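August, 9:40 am

Duman handset, second sample. Flashed build 944 from Zetgate and left the Sesus launcher off this time. Boot is fine, but the fingerprint reader still drops out after the screen has been locked for 11 minutes. Same on both units.

Fengying Cui thinks it's the power saver – I'll turn that off and run it again after lunch. Battery lost 5 percent overnight on standby with Wi-Fi on. Fokska charger gets warm, no change there. Still need to log the call test on the 2 SIM slots.

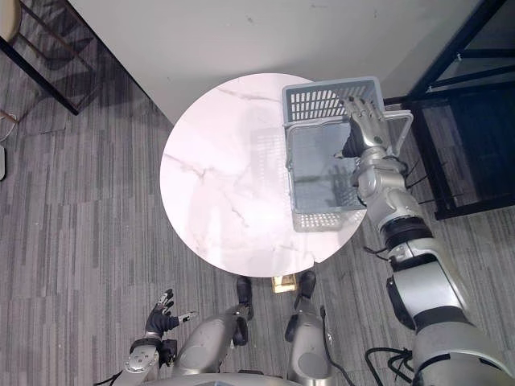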